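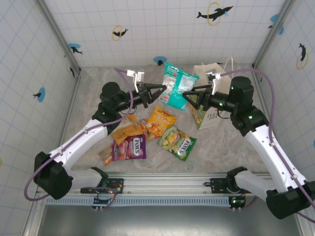 What Is a Trademark, Anyway?

Hi, I'm Imani! I help people look after the names of the things they make, and kids ask me about it all the time.

Say you bake cookies and call them Skurkix. Everybody at school loves them. Then a kid down the street starts selling cookies called Skurkix too – and hers taste like cardboard! People would get mixed up, and they might blame you.

A trademark is a name or a little picture that tells people who made something. If it's yours, you can ask others not to use it on the same kind of stuff. 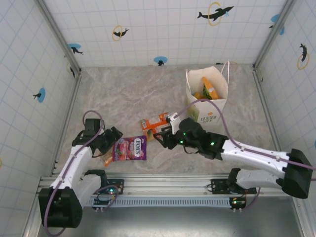
Can you grab any word you like? Nope. You can't keep the word "cookie" all to yourself, silly, or what would the other bakers say? Made-up words work best. When I was 11 I filled a notebook with them, and my favorite was Steltisach. (I still haven't found anything to sell with that name on it.)

Try making up one of your own and saying it out loud to a friend!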